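From: Edeltraud Meinecke
To: Prumholm local radio mailing list
Subject: Re: [prumholm-radio] How do we report the death of Mr. Vogler?

Dear all,

I was away from my mail for two days, so I answer to several messages at once. I hope it is not too confusing. I quote only the part from Dretberg, because most of my points belong to it.

> We had the news at 7 in the morning from a neighbor and I wanted to
> put it in the 8 o'clock bulletin. Then I was told to wait. By 9 it was
> on the Plellell page, with the hospital and the name of the illness.
> So we were last with the death of our own morning host. I don't
> complain about any person, but I would like to know what the rule is.
> If there is no rule, then please let us make one. Also, who writes the
> long obituary? I have 200 words now and they are mostly dates.
> Dretberg

First, the rule. There is one, but it is old and it stands in a paper folder in the small studio, so I understand that the newer people have not read it. It says that we do not give the name of a dead person before the family has been told and has agreed. It does not say what we do when another station gives the name first. I think we should still wait. On that morning the daughter was on a train and did not have a signal, and she got to know it from her brother only shortly before 9. If we had used the 8 o'clock bulletin, she could have heard it from a stranger in the next seat. For me this is enough.

I know that it felt bad to be last. I was on the desk and three listeners called to ask why we were silent. I told them that we would speak about it at noon, and two of them were satisfied with this.

Second, the illness. Plellell wrote the name of it in the headline. We have not done it until now, and I would ask that we continue so until the family writes to us. Mr. Vogler spoke on air in March about being tired and about "the doctors," but he never said more than this. Please do not take these sentences and make a diagnosis from them. In the text you can write "after an illness." I also do not like "lost his battle." He did not like it either, and he crossed it out of my copy more than once.

Please also do not write "suddenly." He was on sick leave for many weeks and the listeners know it.

Third, the numbers. In the draft there is "more than 1,200 programs." I have gone through the log books with the help of the archive key, and I find 1,173 morning programs with his name as the host. The evening programs he did as a replacement are not in it. I would write 1,173 and say "morning programs," then it is correct. He was with us for 20 years, this is confirmed by the office. The age we should take from the family and not from the Plellell page, where it is given in two different ways in the same article.

Fourth, the long obituary. Dretberg, your 200 words are good as a base and I would not throw them away. But we need some voices. I have asked the woman from the bakery, where he recorded the winter series, and also the man who reads the river levels. Both said yes. If somebody has a good story about him, please send it to me directly and not to the list, because the list archive can be read by everybody. I need it by noon tomorrow. After this I can only add small things.

About the length: on air we have four minutes and on the website there is no limit, but I would ask you to stay with 200 lines in the editor as the maximum. Longer than this and the page loads badly on old phones.

Fifth, the comments under the news. I have closed them for one night because there were some guesses about the illness. They are open again and I read them in the morning and in the evening. If you see something with a medical detail, remove it and write me a short line. You do not have to ask before. The friendly ones please leave, also when they are full of spelling mistakes.

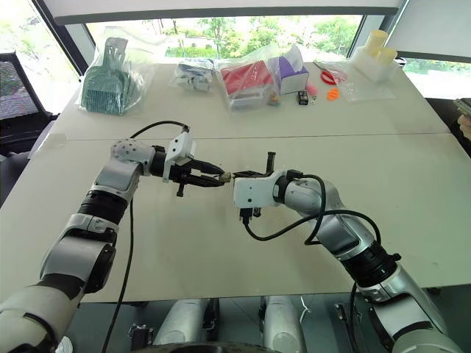 Then there is the question of the handover between the night desk and the morning desk, which was the real problem on that day in my opinion. The night desk knew already that the family was not yet informed, but this stood on a piece of paper under the keyboard. A handover should look like the two grippers with the small brass-colored piece between them: both sides are holding it in the same moment. So please, when you give over a message of this kind, call the next person and stay on the phone until he or she has repeated it to you. A note or a chat message alone is not sufficient for a death, an accident or a missing child. For the weather and the traffic you can do as before.

I have typed the old rule from the folder, with this addition, and I will put it on the shared drive tonight under "Desk." If you find that my wording is not clear, please correct it – I am not offended. Only the sentence about the family I would like to keep as it is.

One more small thing. The jingle with his voice is still running before the 6 o'clock news. Some of you find it terrible and some find it nice. I have asked the daughter, and she would like that it runs until the funeral and then stops. So please do not take it out of the playlist before. It was missing yesterday evening, and I have put it back.

The condolence book is at the reception. The pen is always gone, please bring your own.

With kind regards,
Edeltraud Meinecke
Morning desk, Prumholm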